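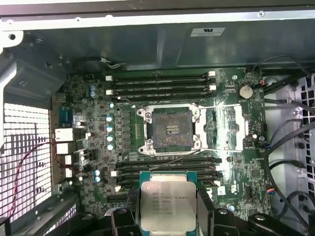
Dennis Koech wrote to ask whether he'd be any use to us, given that he has never put a processor in a socket in his life and is a little scared of the pins. Yes, Dennis! You would be a lot of use, and so would anyone else who read our first notice and quietly closed the page for the same reason. So let me try this again, with more of the details I should have put in the first time.

I run the bench at Collside. We take in older office workstations, go through them, and send them back out to people who need a solid machine and don't care that it isn't new. Since October we've had 265 of them come through the door, and I've spent a good part of that time with my nose about six inches from a motherboard. I like it, mostly. What I don't like is our work guide, which I wrote myself, and which makes perfect sense to me and to hardly anyone who didn't learn the job standing next to me.

That's where you come in. I'm looking for people to come to the bench, follow the guide as written, and tell us where it loses them. We need 30 people over the spring. Some of you should be old hands who have built a dozen computers, and some should be like Dennis. Please don't study up beforehand. If you read three forums the night before, you'll fill in my gaps for me and I'll never find them.

What you'd be doing

A session is 2 hours, with a break whenever you want one. You'll get an open workstation, the guide, a tray of parts and a chair that goes up and down (we only have one good one, and it's yours). The main job is the processor: lift the levers, swing the load plate open, find which way round the chip goes, set it down flat, close everything up again. The chips are Xeons, the kind you hold by the edges. After that comes memory. The boards have a bank of slots on either side of the socket, and the order you fill them in matters, and my page on that is by far the worst page in the guide. I've rewritten it so many times that I can't see it anymore.

If there's time left we'll have you take it all out again. Taking things out is where people get impatient, so I'm curious how that goes.

I'll be sitting nearby, taking notes and trying hard to keep my mouth shut. If you ask me a question I'll probably say "what does the guide say?" which I know is annoying. Sorry in advance. If you're really stuck, we stop and talk about it.

About breaking things

Dennis isn't the only one who asked. The boards we use for this are set aside for practice, and if you bend a pin, you bend a pin. You won't be charged for it and I won't make a face. I have bent plenty, including one on a board I'd already promised to somebody, and I still think about it.

Who can come

You need to be 18 or over, and able to read small print with or without glasses - the writing on top of a processor is tiny. We have a magnifier on an arm and you're welcome to use it. Left-handed people, please, please write in. All my instructions say things like "with your right hand" and I have no idea whether that works for you.

Short sleeves or sleeves that roll up are best. Leave rings and bracelets at home or in the dish by the door. Wrist straps are here, in a couple of sizes.

Where and what you get

The bench is on the second floor of the Mackay building, over the Colletti sandwich counter. There's an elevator, but it's slow. Parking is free in the back after five. We run sessions on weekday evenings and sometimes on a weekend morning if enough people ask.

You get $40 for the session, paid the same day, plus a sandwich from downstairs. If you come back for a second round once I've fixed the guide, it's $40 again, and I'd love to have a few people do both.

How to sign up

Call the Collside front desk or leave your name on the sheet downstairs at Colletti. Tell us which evenings suit you, whether you've worked inside a computer before (a plain yes or no is fine), and which hand you write with. I'll call back within a few days to set a time. Dennis, you're already on the list - just tell me what kind of sandwich.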